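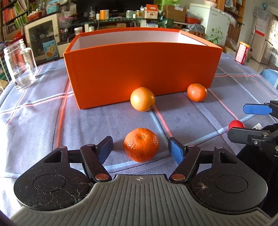
*The mandarin, the orange box and my best tablecloth.*

So I'd promised Margarida Arruda a box of fruit by four, and at eleven on Saturday morning I was still standing at the table arguing with my mother on the phone about which ones to send.

"The small ones," said Mum. "Small ones are sweeter."

"She'll think I'm being mean."

"Then send the big one as well and she'll think you're a show-off."

This is how it goes with my mother. Her name is Yuk-lan Yang and she has been right about fruit for 67 years, or however long it takes before you can start being right about fruit, and she lives at the far end of Ostthorpe where the bus turns round. Margarida lives at number 9, two doors down from me, and she hadn't spoken to me since March.

It was over the hedge. I'm not going into the hedge. I'd cut it back on my side and then, well, a bit on hers (I was up the ladder already and it seemed friendly), and there had been a nest, an old one I swear, and she'd stood on the path with her shopping and looked at me as if I'd done it with my teeth. After that it was just the nod, and then in the summer not even the nod.

Then on Thursday the postman gave me her parcel by mistake. Great big thing from Gretik, heavy as a dog. I carried it round and she opened the door in her dressing gown with her wrist in plaster, and before I'd thought about it I said, "I've got loads of oranges, shall I bring you some?" I did not have loads of oranges. I had one, and it was old.

"Saturday," she said. "Four o'clock. I have a sleep at three." And shut the door.

So on Friday I went to Espinoza's after work and bought far too many.
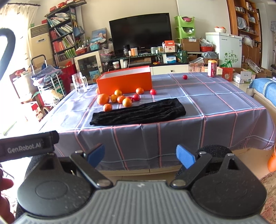

My mother's rule for giving fruit is that you never let it rattle. She grew up with people turning up at the door with bruised pears in a carrier bag and she has never forgiven any of them. You line the box, you put the heavy ones down first, and you fill the gaps with something small so nothing can roll about on the way. I had the black velvety cloth out for the lining, the one I'd been saving for a skirt I'm never going to make, and little red tomatoes for the gaps. I wasn't sure about tomatoes. They looked lovely in among the oranges on the table but you do wonder, don't you, if a person opens a box of oranges and finds a tomato, whether she thinks you've had some sort of turn.

"Tomatoes are fine," said Mum. "Tomatoes are a fruit."

"It's a lot of orange, though. The box is orange. The oranges are orange."

"What colour did you want them?"

I put her on speaker and propped her against the sugar. The cloth went in, came out, went in the other way round. It was too big whichever way I folded it and stood up round the sides like a collar. One of the oranges was much paler than the rest and I kept swapping it, first on top because it was different and then underneath for the same reason. Mum could hear me doing it.

"You're fiddling," she said.

"I'm arranging."

"Did you say sorry to her? About the bird?"

"There wasn't a bird, Mum. It was a nest."

She didn't say anything, and I could hear her radio, and a bus going round outside her window.

"Put a note in," she said.

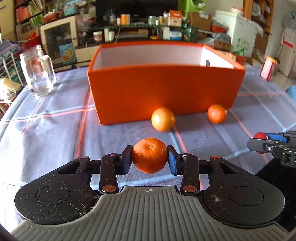
*One mandarin up, two still waiting by the box, and the glass mug on the left.*

I wrote the note on the back of an Ikach receipt as it was the only paper I could find, and then I wrote it again on a proper card, and the second one was worse so I used the receipt. It said: *I am sorry about the hedge and I should have looked first. The tomatoes are to stop it rattling.* I tucked it down the side, between the cloth and the cardboard, where she'd have to eat her way to it.

At four I carried it round. She'd got dressed and put earrings in. She took the lid of fabric off with her good hand and looked in for what felt like a week.

"Tomatoes," she said.

"They're a fruit."

"I know what they are." She picked up the pale orange, smelled it and put it in her cardigan pocket. "I can't peel with this," she said, holding up the plaster. "You'd better come in."

Her kitchen is the same as mine but the other way round, so I kept reaching for drawers that weren't there. I peeled three. She ate two and a half of them and told me, with her mouth full, that the hedge had needed doing.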